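Hernham Shore Cleanup — Kit Check, 2023-10-25
Checked by Colton Simard

Litter pickers: OK. 4 are a bit stiff, bless them, but they still close.
Gloves: 5 pairs short — please bring your own if you can!

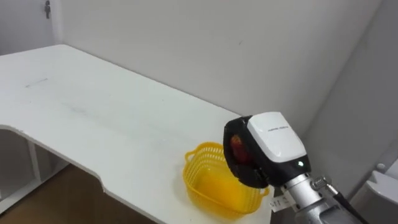 Yellow mesh basket on the white desk top.

Sharps tub: OK, lid clicks shut.
First aid kit: needs plasters and eyewash, and I'll pick those up on my way over.
Tide table: still the August sheet, so do swap it before anyone heads down to the water. 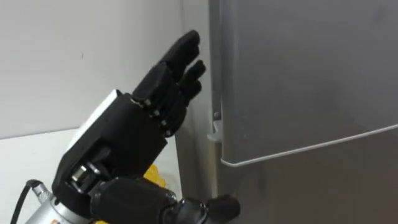
Stainless-steel refrigerator.

Drinking water: 2 jugs, both to be rinsed.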